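Ticket: Donor receipts missing after fundraising page migration
Product: Folero Giving
Organisation: Petano Scholarship Fund
Priority: 2
Status: Pending customer

Opened in December, 9:40 am. Since the donation form moved from Visari to Folero, monthly donors are charged correctly but receive no tax receipt. One-time gifts are fine. Nearly 160 recurring gifts affected. Receipt template and sender address checked, no change.

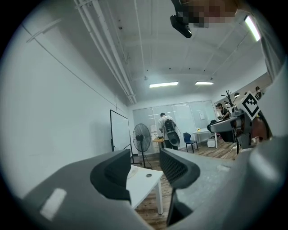

Are the missing receipts stuck in the mail queue?
The queue is empty. Receipts for imported recurring gifts were never generated, as the import left the field "receipt_language" blank and the generator skips those records without logging an error.

Steps taken:
Set receipt_language to EN on 7 test records. Re-ran generator. All 7 receipts produced as PDF, amounts match the ledger.
Bulk update prepared in batches of 100. Not yet run.
Scholarship designation (Çetinkaya Bursary) carried over correctly on the test records.
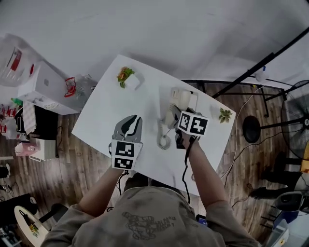 Petano Scholarship Fund replied that the bulk update should wait until French-language donors are flagged, as they can't be sent an English receipt and then a corrected one under the same serial number. Export of the old language preferences requested from Visari.

Generator paused for recurring gifts only. Ticket stays open pending the export file.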